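Home Fashion Beauty People Shop

Last updated: December

The Coat With Another Woman's Signature

When the fashion house Allau put its winter coat in the shops, the label said that it was drawn by the singer Parvaneh Zamani. It cost 959 dollars and was gone in two days. Then a small studio, Wunderlich, showed its own drawings of the same collar, the same four buttons and the same crooked pocket.
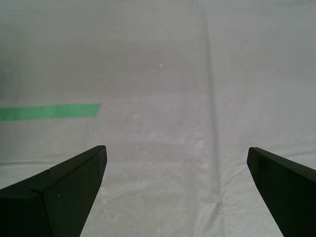 Till Rieger answered that a collar belongs to no person, and that every designer has at some time looked over a neighbor's shoulder. He would not discuss the pocket.

Zamani herself was more open. She told me that she came to two meetings, chose the lining and said yes to the color. The rest she saw for the first time at the Noltorgate show, when she was already wearing it.

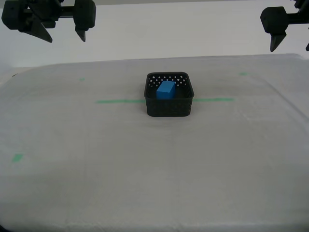

Skudard Magazine | Style Desk

I believe her. In this business a famous name is often rented like a hall for a wedding, and the person who owns the name does not always see the kitchen. But the customer pays for the name, and she has a right to know how much work is behind it.

Allau has now changed the label to "chosen by." Wunderlich is still waiting for a letter. The coat will come back in spring, in gray, with a straight pocket.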